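Ticket 2626
Subject: Fine debris remaining on work surface after standard wipe-down
Site: Cotbridge, second-floor workroom
Category: Furniture and surfaces
Priority: Low
Opened by: Catarina Bettencourt
Assigned to: Site Services
Status: Resolved, monitoring

Problem as reported

The flat pinkish-beige surface in the workroom does not come clean with the normal end-of-day wipe. It looks clean right after wiping. When it is checked again the next morning there are small pale specks on it. They come off with a fingertip. They do not smear. The surface is used for sorting and folding printed inserts, and the specks end up between the sheets.

Reporter has already tried: wiping twice, changing the cloth, wiping in one direction only. No change with any of these.

Requested: find out where the specks come from, or replace the top.

Environment

Surface: Skolmont table, matte top, in service since the room was refitted in December.
Cleaner: Sabbagh neutral spray, ready to use.
Cloth: Kosent microfiber, washed on site with the kitchen towels.
Lighting: overhead only. Blinds normally closed.
Food and drink: allowed in the room until last week.

Log

Entry 1, Site Services
Ticket accepted. Asked reporter whether the specks are on the surface or in it (pitting, flaking, lifting of the finish). Asked for the time of the last wipe and the time the specks were noticed.

Entry 2, C. Bettencourt
On it. I can push them around with a piece of paper. Last wipe 5:15 p.m., noticed 8:40 a.m. The door was locked overnight.

Entry 3, Site Services
Visited. Ran a fingernail and then a plastic card across the whole top. No raised edges, no pits, no loose finish. Replacement is not justified on condition. Removed the request for a new top from this ticket; it can be reopened separately if the finish starts to fail.

Checked the vent above the door. Grille was dusty. Vacuumed it and wiped the surface afterward.

Entry 4, C. Bettencourt
Still there the next morning. Fewer, I think, but I did not have anything to compare against.

Entry 5, Site Services
Agreed that comparison by memory is not useful. From here on the test is:

a) Wipe at close with a damp cloth and let the surface dry in air for 15 minutes.
b) Lay a clean sheet of black paper on one half. Leave the other half bare.
c) In the morning, lift the paper without tilting it and look at both faces.

Specks on the upper face of the paper are falling from above. Specks on the surface under the paper were left there by the wipe.

Entry 6, C. Bettencourt
Done. Upper face of the paper: clean except for one bit of lint. Under the paper: specks, same as on the bare half. So it is the wipe.

Entry 7, Site Services
Noted. Vent ruled out. Two remaining candidates: residue from the spray, or matter carried in by the cloth.

Spray test: sprayed a clean glass panel, let it dry, checked against a dark background. Faint haze, no particles. Spray ruled out.

Cloth test: took a washed Kosent cloth from the shelf and shook it over black paper. Pale crumbs and short fibers on the paper. Repeated with a new cloth straight from the pack. Nothing visible.

Entry 8, Site Services
Looked at the laundry. The microfiber cloths go in at 40 degrees with cotton kitchen towels. The towels shed and the microfiber holds on to what they shed, along with bread crumbs from the kitchen side. Drum filter was partly blocked. Cleared it and ran one rinse cycle empty.

Entry 9, C. Bettencourt
That would fit with it getting worse after the refit. Before that we used paper towels on the table. Are you saying the crumbs come from the kitchen and not from people eating in here?

Entry 10, Site Services
Some of each is likely. The cloth test accounts for matter left by the wipe. It says nothing about what lands on the table during the day. Both need to be handled.

Cause

Washed microfiber cloths carrying fibers and crumbs from the shared laundry load, released onto the surface during the damp wipe. They are hard to see while the top is wet and show up when it dries. Contributing: food eaten at the table.

Cleaning procedure, revised

1. Clear the surface completely, including pens and tape. Debris collects against anything left standing.

2. Dry pass first. Use the soft brush from the drawer and work toward the nearest long side, with the dustpan held under the edge. Do not spray before this step. Wet crumbs break up and spread.

3. Inspect from a low angle. Overhead light flattens pale specks against this color, and the soft shadows of anyone leaning over the table hide more of them. Debris at the level shown calls for another dry pass before any spray is used.

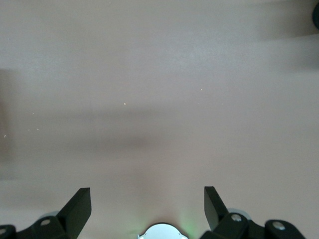
4. Damp pass. Spray the cloth, never the surface. Fold the cloth in four and turn to a fresh face after each crossing. Use only cloths from the box marked SURFACES.

5. Let dry 15 minutes, then inspect again as in step 3. Lift any single specks with a strip of low-tack tape. Do not rub them with a dry cloth.

6. Put the used cloth in the separate bag. It does not go in with the kitchen towels.

Laundry change

Surface cloths are now washed alone, 40 degrees, no softener, hung to dry. Filter to be cleared before each load. A carton of 300 replacement cloths has been ordered for all floors; old ones go to the workshop for floor use.

Follow-up

Entry 11, C. Bettencourt
Used the new steps all week with cloths from the new box. Black paper test again on Monday: nothing under the paper, a little lint on top. The tape gets used maybe once a day. Eating has moved to the kitchen. Inserts are going out clean.

One complaint: the brush drawer sticks.

Entry 12, Site Services
Drawer runner logged as a separate ticket. Leaving this one in monitoring until the old cloths are out of circulation on the first floor. If specks return, repeat the test in entry 5 before changing the cleaner or the cloth, and attach the paper to the reply envelope.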